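# The Guest Room Comes Back

My grandmother kept a room for company all her life, and company, in her view, could arrive at any hour. The bed was made up from one end of the year to the other. There was a quilt folded at the foot, a lamp that worked, and a window that had to be propped with a ruler. I slept in that room for most of my childhood summers, and I suppose it's the reason I said yes so quickly when Svenja Bachmann wrote to ask whether I'd like to spend a few nights in Kelden in December and see what people there were doing with their spare rooms.

Kelden is a small town with one hotel, the Kuster, which has 11 rooms and closes for the winter. That used to mean that anyone visiting a mother or a new grandchild in the cold months slept on a couch or drove back down the valley in the dark. Then Svenja and a few of her neighbors started a list. You put your name on it if you had a bed going unused, and you took your name off when your son came home from college. There are 52 households on it now, and no money changes hands, although a good many jars of jam do.

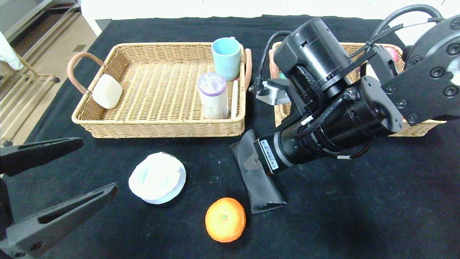 Hospitality of this sort is a matter of small things, and the people on the list have strong feelings about which ones. Mechthild Ruchti, my first host, believes in hooks. A guest with nowhere to hang a coat, she told me, will sit on the edge of the bed all evening like someone waiting for a train. Others believe in the basket. A shallow woven one with handles will do nicely, with a bar of soap at one end and a pale blue mug at the other, so that a shy person can wash up and have a drink of water without opening a single cupboard in somebody else's house. I had never thought of a mug as a kindness before, but at three in the morning, in a strange hallway, I came around to it.

The rooms themselves are as different as the people. I slept under a sloping ceiling at Mechthild's, and then in what had been a sewing room on Gasitz Lane, where the dress form had been turned politely to face the wall. My favorite was at Kazimiera Rutkowska's, over her garage, up a flight of outside stairs that she salts herself at six every morning. She is 62 and has hosted more than anyone else in town. She doesn't cook for her guests and makes no apology for it. She leaves a loaf and some butter, and goes to bed at nine.

What surprised me was how little talking there was. I'd pictured long evenings at kitchen tables — and I did get one of those, with a plum cake I still think about — but mostly I was let alone, with a key in my pocket and a note about the hot water.
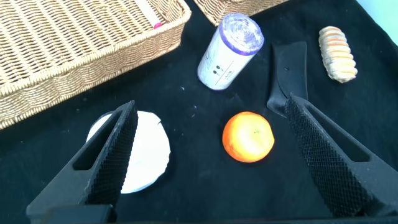
Noemi Bellamy sees it differently, and told me so over coffee at the Jomasik bakery. To her mind a guest who is left alone is only a lodger, and if she's going to wash the sheets she would like to hear about the trip, the family and the weather on the pass. She has had people stay for one night and write to her for years afterward.

I liked her for saying it, and I expect there is room on the list for both kinds. Svenja does the matching, and she has an ear for it. When Chin-lung Tang first came to see his daughter, worn out and not much in the mood for strangers, she put him over the garage. The next winter he asked for somewhere livelier and went to Noemi's, where he stayed 3 nights and fixed the kitchen drawer.
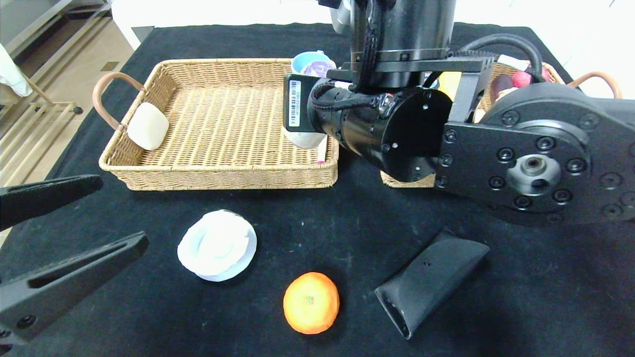
He has a name on the list himself now, having moved to town for good last spring. His spare room is narrow and gets the morning sun, and he was still fussing over it when I stopped by, trying the chair by the window and then by the door and then by the window again. He wanted to know what I thought about a clock. I said that I'd never been able to sleep with one ticking, and he carried it out to the kitchen right away.

I've been home for a few weeks, and I have cleared the boxes off the bed in our back room, which took over an hour and turned up a tent I thought we'd given away. There's a lamp in there now and a hook on the door. My sister is coming at the end of the month, and I've asked her to tell me how the mattress is.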